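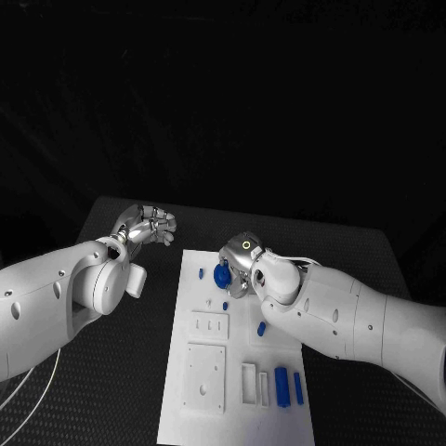 Pre-opening walk-through, Deltemthorpe hall, Thursday

1. Front doors and ramp. OK. Both leaves swing out freely and the push bar works with one hand (I tried it with my elbow too, for the folks carrying casseroles!). The rubber strip at the foot of the ramp is curling up again, so please tape it before the supper.

2. Fire extinguishers. Mostly OK. Kitchen and lobby gauges are in the green. The one by the coat rack, tag 862, has no inspection initials for December. Mireille, was that you?

3. Exit signs. One out, back hallway. I had spare bulbs in the car but of course they're the wrong base. Loïc is picking some up.

4. Kitchen. Needs work. The hood filters are greasy enough to write your name in, and I did. Hot water at the hand sink is fine. Somebody moved the first aid kit on top of the fridge, where I can't reach it, so it's back on its hook by the door.
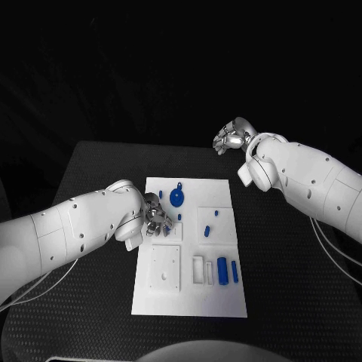
5. Chairs and tables. We set out 80 chairs and I sat in a whole lot of them. Three wobble and have blue tape on the back, don't use those. Keep the center aisle wide enough for Monique's scooter, which is wider than you'd think.

6. Extension cords. Fail, sorry! Two were daisy-chained behind the stage and one had a nick in the jacket. I cut the plug off that one so it can't sneak back into the box.
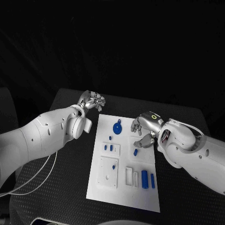 The good cords are coiled on the left side of the stage stairs, and I'd love it if they stayed there.

7. Restrooms. OK, but the grab bar in the far stall has a loose screw. Baptiste has the right driver and will tighten it before we open.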